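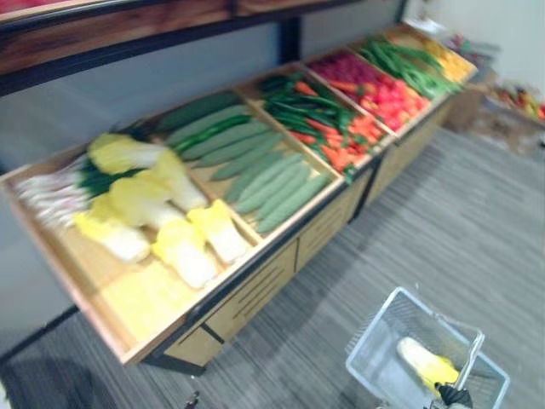
Artificial cabbages and spring onions in the first tray of a wooden produce display.

The Gavitwood papers, 200 pages of meeting notes, letters and rent books, are back with the families whose grandparents wrote them. Until last May they sat in a private archive in Sequeira, where relatives had to apply in writing and wait up to 11 weeks for a reply.

Matilde Mendes first asked for copies as a student. She was sent six pages, two of them blank.

"I wanted to read my grandmother's evidence about the river land," she says. "She gave it in our language and they only kept the English."

Mendes and the historian Munther Saliba have now edited the papers into a book, Kotside: Minutes of a Land Claim. Eight elders checked the place names — a job that took longer than the typing — and several chapters carry their corrections in the margin.

Saliba says the rent books surprised him most. They show families paying for grazing on ground the claim later proved was theirs.

The claim over the northern paddocks is still open. Brenda Paredes, who speaks for the families there, expects to file the new evidence before winter.

2026-02-08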